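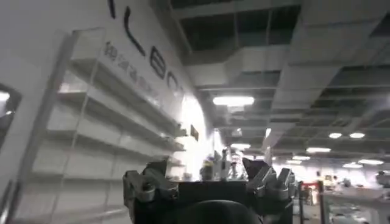
Empty white shelving along the left wall, hall side

Ticket 176: Fudge won't set / goes grainy
Opened by: Inna Hnatiuk
Status: open, waiting on second test batch

Hi all, me again with the fudge! I make the maple walnut and the plain vanilla for our Pluseo stall, and since May I've been fighting with the vanilla. It either stays soft like frosting or it sets fine and then has this sandy feel on the tongue. Same recipe I've used forever, same pot, same wooden spoon (I know, I know, but I love that spoon).

What I use for one batch: sugar, heavy cream, butter, a spoonful of corn syrup, salt, vanilla at the end. I cook it to 238 F on my Bromton clip thermometer, let it cool in the pot without touching it, then beat until the shine goes.

What I've tried so far:

Cooked it longer. Set hard, crumbled when I cut it. Tasted good, looked like gravel.

More corn syrup. Smoother, but it never firmed up and I ended up spooning it over ice cream for a week. No complaints at home!

New bag of sugar, in case the old one was the trouble. No change at all.

Reply from Nazareno Orlandini
Hi Inna, two questions before you waste more cream. When did you last check the thermometer in boiling water? And do you wash down the sides of the pot once it starts bubbling? Sugar crystals stuck up there will drop back in and seed the whole batch, and that's your sandy feel. The soft ones sound like a temperature problem to me.

Inna Hnatiuk
OK so I did the water test this morning and the Bromton says 219 at a full boil. We're barely above sea level here, so it's reading 7 degrees high! That means I've been pulling the pot off at 231 and wondering why it won't set. I feel a bit silly. I borrowed a Wotier probe from my sister and it reads 212 on the nose.

As for the sides, I used to put the lid on for a couple of minutes and let the steam do it, but the lid went missing when we moved kitchens and I just stopped. So that's probably the other half of it.

Nazareno Orlandini
Sounds like it. Any flat lid or even a baking sheet will work. Also let it cool to 110 before you beat it. If you start while it's hot you'll get coarse crystals no matter how careful you were earlier.

Inna Hnatiuk, July 26, 2025
First test batch done with the Wotier probe, baking sheet for a lid, cooled to 110. It set! Cuts clean, holds a corner. Still a tiny bit grainy at one end of the pan, where I scraped the pot (I always scrape the pot, it's the best part). Second batch tomorrow with no scraping and the Ostapchuk butter. Please leave this open till I've cut that one.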